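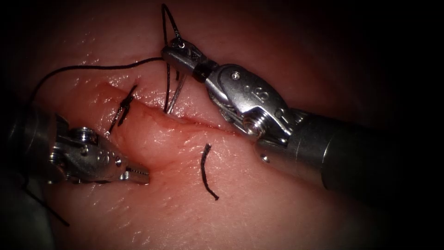
Two instruments at an incision

Welcome to Stosico! We're a small shop that reconditions used bench lathes and milling machines for home workshops, and we've been at it long enough that the floor has taken on a permanent shine from way oil. It started with one tired lathe out of a school in Tallomside, and then the neighbors began asking, and well, you can guess the rest.

Every machine gets stripped, cleaned, scraped where it needs it and run for 30 hours before it goes on the truck. We also keep around 200 change gears on the shelf (many of them for the old Peixoto lathes, bless them), so if you're missing one, please do call before you go and cut your own.
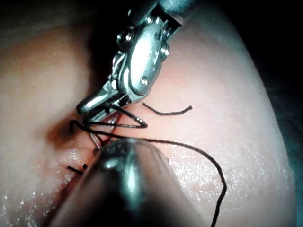
Page last updated: October

We're happy to ship, but we love it when folks come by and turn a few handles first. Bring a piece of your own stock and take a cut with it, and stay for coffee if you have the time.

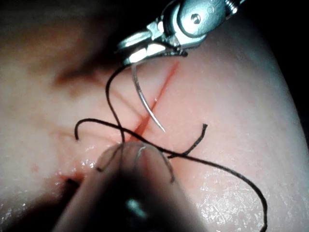

One of our buyers wrote to say that the Pistorex mill we sold him had less backlash than the new one he'd sent back, and that he only wished he had asked for the longer table. We do have those now and then, so call and we'll put you on the list.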